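Mounting a bronze towel bar as a rail for cutting boards

We use cookies to remember your settings and to count visits. By continuing to use this site you accept our cookie policy. Accept / Manage

Obed Akpalu
6/17/20

I have two cutting boards that live flat on the counter and take up most of the usable space beside the sink. One is a large dark wood board with a juice groove. The other is a lighter bamboo board with a long handle slot cut through it. I want to get both of them upright against the wall.

I have a towel bar left over from a bathroom job, oil-rubbed bronze finish, one round flange at each end. My plan is to mount it horizontally on the wall above the counter and stand the boards behind it, so that the bar keeps them from tipping forward. The wall is drywall over wood studs, painted, no tile. The studs do not line up with the flanges. One flange can go on a stud and the other will land in the gap.

What I need to know:

How high above the counter should the bar go?
Will a drywall anchor hold at the end that misses the stud?
Is there a problem with storing wood boards upright against a painted wall?

The dark board weighs 283 ounces on a shipping scale, so it is not a light object. The clear space between bar and wall is fixed by the posts and both boards fit in it with a little room to spare. I would prefer not to buy another bar.

Wojciech Jakubowski

This will work, with some conditions. I will take the load first.

If the boards stand on the counter, the counter carries their weight. The bar only sees the sideways push from a board leaning out, plus whatever force you apply when you pull one up and over. For a board standing nearly vertical the lean is small. The pull is the larger of the two, and it comes at an angle, with someone in a hurry at the other end of it. Size the fixing for that.

At the stud end, use a wood screw long enough to pass through the drywall and get a full inch of thread into the stud. The short screws packed with most towel bars are meant for the anchors in the same bag and are too short for this. At the hollow end, use a toggle bolt. Do not use the ribbed plastic plugs. They hold well enough against a straight downward load, but repeated tugging outward enlarges the hole, and then the flange starts to rock. A toggle spreads the force over the back of the sheet.

If you have any freedom in where the bar goes, shift it so the end nearest your working hand is the one on the stud. That end gets most of the abuse.

For height, measure the shorter board standing up and place the bar between half and two thirds of the way up it. Below half, the board can pivot over the bar. Above two thirds, you have to lift the board a long way to clear it, and the wall cabinets may get in the way. Check this before drilling. Stand the taller board on the counter, lift it until its lower edge is level with the intended bar height, and see whether the top hits the cabinet. If it does, slide the boards out at the end of the bar and leave clear counter on that side.

Lay the parts out on the counter before you mark the wall. I put the bar directly on the larger board, square to its edge, and move it along until the spacing looks right. It shows how far the posts stand off and how much of the board the bar will cover.

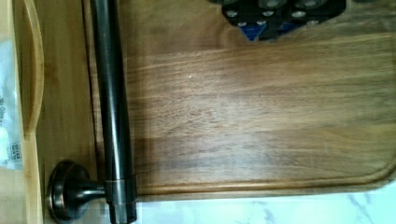
Mark the flange centers on masking tape stuck to the wall, and level from one mark to the other. Do not level from the countertop. Counters are often out by a noticeable amount and the bar will follow. Then drill through the tape, which also keeps the paint from chipping.

Most flanges of this type are a cover over a small mounting bracket, held by a set screw on the underside. Tighten the set screw last, and check it again after a week of use. If it keeps working loose, a drop of removable thread locker will stop it.

On storing wood against paint: the paint is not the issue. A board put away damp with its face flat to a wall dries from one side only, and it can cup. Let the boards dry standing free, then put them behind the bar. Two small rubber bumpers on the wall at the height of the upper edge will leave an air gap. Stand the boards on edge on something that does not hold water – a strip of ribbed shelf liner is enough. Bamboo is less of a worry for cupping in my experience, but the glue lines do not like sitting in a puddle.

One more point on the finish. Oil-rubbed bronze is usually a coating, and a hard board edge dragged over it will wear through to a brighter metal in time. Some people like that. If you do not, lift the boards clear.

Zetaneo

I did the same with a brass rail and skipped the stud completely, four plastic anchors, and it was fine for 6 months. Then one end came out with a piece of wall the size of a coin. So use the toggles.

Also the bamboo one has a handle slot, so why not just put that one on a hook? Then only the heavy board goes behind the bar.

Obed Akpalu

Thank you both. The hook for the bamboo board makes sense and leaves more room for the dark one. I will use a toggle at the hollow end and a long screw at the other. The taller board does hit the cabinet when I lift it, so it will have to slide out to the right. That puts the stud end on the right as well, which suits me.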